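Workshop notebook, 7 Jul 2025

Stool, third go at the seat. Writing this up while the glue is still on my hands, because last time I left it until the end of the week and couldn't remember which test piece was which.

Where we'd got to: the Jasau stool has three legs, a round ash seat and a foot ring, and it was meant to be the easy one in the range. The bench was supposed to be the hard one. The bench has been fine! It went together on the first dry fit and it's been sitting by the window with people's coats on it ever since. The stool, meanwhile, rocks. A three-legged stool can't rock, I know, I've been told so several times by people walking past. What it does is flex. You sit down, lean over to reach for something, and the seat gives a bit under you at the front edge, and there's a tiny tick from the joint. Nothing breaks, but you notice it, and anyone trying it in a showroom would get straight off again.

So this morning I took the seat off the second prototype and had a proper look at the sockets. The tenons are 25 mm, turned from the same board as the legs, and they were tight when they went in. One of them had come loose enough that I could twist it with two fingers. The other two needed a mallet. I'd been blaming the glue, and I still think I rushed it a bit, but the loose one had hardly any squeeze-out inside the socket at all, and the end grain looked starved. I think the leg had dried out more than the seat had (it was the one that lived on top of the heater cupboard for most of the spring, yes, my fault) and it had shrunk slightly oval. Calipers agreed, just about.

Things I changed for the third seat:

Sockets bored with the new bit, not the old one with the nick in it. The old one has gone in the drawer marked for sharpening. Please leave it there.

Legs kept in the same rack as the seat blanks for a fortnight before turning the tenons.

Wedges. I resisted wedges because the drawing has a clean seat top and I like the clean seat top. But I did one with a walnut wedge across the grain and I have to say it looks rather good, a little dark line in each of the three spots. I then did one in ash, to be fair to the drawing, and you can hardly see it. My vote is for the walnut. I'll leave both on the end of the bench and people can argue.

Splay angle brought in to 8 degrees from whatever it was before. The drawing and the jig disagreed about what it was before, which is another matter, and I've written the new figure on the jig in marker so there's only one answer from now on.

Boring the sockets took longer than I wanted. The tilting table on the drill slips if you so much as look at it, so I clamped a wedge of scrap beech under the far side and that held. It ought to be a proper jig. I've started a sketch for one: a flat base, an angled block, a pin in the centre for the seat blank to turn on, and a stop for each leg position. If somebody has an hour spare and likes that sort of thing, the sketch is in the back of this book, and there's enough birch ply left over from the exhibition plinths to make it.

Then the seat dish. I've gone shallower. The Zudholm stool, the one we all sat on at the fair and then stood about talking about for far too long, has a very deep dish and it's lovely for five minutes and then it starts telling you how to sit. I want something you can perch on sideways. So the deepest point is further back, and the front edge is rolled over more, with a bigger radius underneath where your hand goes when you pick it up. I did the bulk of it with the travisher, which I'm slowly getting the hang of, and then cork block and paper. There's a patch of wild grain near the back left leg that tore out a bit and I've left it for now. It's a prototype and I wanted to sit on it before lunch.

Sat on it before lunch. No tick! I leaned forward, leaned back, did the thing where you hook your feet behind the ring and twist. Still no tick. The glue hadn't fully gone off by then, so I'm not counting it, and I should really have waited, but there you are.

Foot ring next. The steel ones came back from Henriques in the powder coat we asked for and the colour is right, it's that warm off-white, a touch greyer than the sample chip under our lights but good by the door. The finish is better than last time as well. What isn't right is the tabs, which are bent for the old splay angle because of course they are, we sent the old drawing. I can spring them in by hand for the prototype. For the real run they need redoing, and I'd like to ask for slotted holes while we're at it so there's a bit of room to move. I'll ring them tomorrow and find out how far along they are with the rest.

I also had a go at a ring in bent ash, just to see. Steamed it, got it round the former, very pleased with myself, came back from making tea and it had split along the outside of the bend. The second strip had straighter grain and held. It's cooling on the former now, strapped up, and I'd be grateful if it was left alone until it's been on there a good few days. I'm not pretending it's going to be the production version. It would add a lot of handwork to something that's supposed to be the cheapest piece we make. But I can see it as a special, maybe, with the walnut wedges and an oil finish, for the Garnidport show in August.
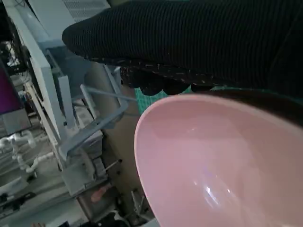 Which brings me to finish. I've got test boards going with the hard wax oil, the water-based lacquer and the soap. The soap is still my favourite to look at and to touch, it makes the ash go pale and chalky and it smells nice, but I put a ring of tea on each board and the soap one drank it. You can scrub it out, and I did, but it left the grain standing up like a cat's tongue. For something people will put their boots on, no. The lacquer shrugged off the tea and looks a bit like a school chair, even the dead matt one. So the oil it is, unless the second coat goes yellow on me. There's a bit of white pigment in the one I'm trying, and I want to see it after it's been on the windowsill for a while with half of it covered up.

Load test: I wanted the rig to do 1,000 cycles on the new joint and it's doing nothing of the sort because the counter has stuck again. I could hear it thumping away quite happily and the display didn't move. I've switched it off. I'd sooner start from nothing with a counter that works than guess. There's a spare switch in the electrical box, and if it's the same trouble as before it will be the little lever that's bent. I'll look at it first thing.

Costs, very quickly, as I was asked. The wedges add next to nothing in material and a few minutes each in labour, mostly waiting and then trimming flush. The shallower dish saves a bit of time. The rolled front edge takes it all back again. I make it more or less even with where we were, provided the drilling jig gets built, and a good deal worse if it doesn't. The real cost is still the legs. Three tapers, two of them mirrored for the ring fixings, and a lot of sanding at the ends. If we made all three legs identical and drilled for the ring afterwards we'd have one setup on the lathe and no left and right to mix up. I mixed them up today, as it happens, and spent a while wondering why the ring wouldn't sit level.

Identical legs, then. I'll redraw it this evening if I have the energy. It means moving the ring fixing round to the inside face, which might look neater anyway, and the bolt heads would be out of sight unless you're lying on the floor.

Bits and pieces:

We're low on the fine grit discs and completely out of the medium. Ordered both.

The extractor bag was full to the top when I came in. It's changed now. Full bags are by the back door for the allotment people.

The long clamps are on the bench top glue-up, please don't borrow them, use the short ones with the red handles.

The ash for the next batch of seats is stickered and stacked at the back. Two of the boards have a dark streak along one edge. I rather like it and would use them with the streak to the underside of the seat, or save them for legs.

Tomorrow: counter, phone Henriques about tabs, trim the wedges on seat three, second coat of oil on the test boards, and start the rig from zero.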